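How to clean a white table top with small marks

Posted by Manikandan Suvarna, 2023-12-04

In our workshop in Clumham we have a white work table, and after the summer it had many gray specks and faint scuffs. I tried several methods in August and I write down what I do now.

What you need

Two soft cloths, warm water, dish soap, a plastic scraper and a melamine sponge. Strong cleaners are not necessary for this job.

Step 1. Lift everything which can be lifted. Do not push a bin or a box across the table, as grit under the base makes new scratches.

Step 2. Brush the dry dust toward you with a dry cloth. Go into the back corners also.

Step 3. Mix a few drops of soap in half a bucket of water. Wring the cloth well. Wipe in straight lines, from the back wall to the front edge.

Step 4. Look at the specks from a low angle. If a speck stands up, it is glued dirt, and you can take it off with the scraper held flat. If it is flat, use the sponge with very light pressure. Test first in a corner, because some surfaces become dull.

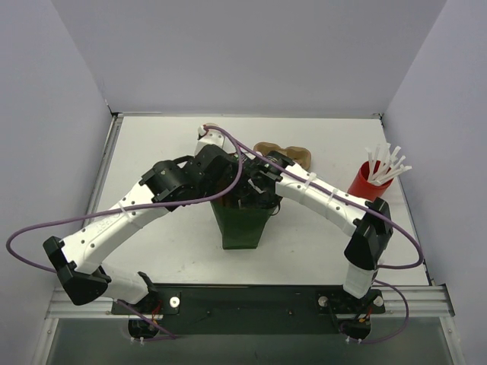
Step 5. Dry the metal strips and rails along the edges with the second cloth. Water likes to stay in the joint between the strip and the table.

Step 6. Wipe the bottom of the bin before you put it back. I forgot this many times and then wondered why the marks came again in the same place.

For me the full cleaning takes 45 minutes. Small marks I wipe the same evening.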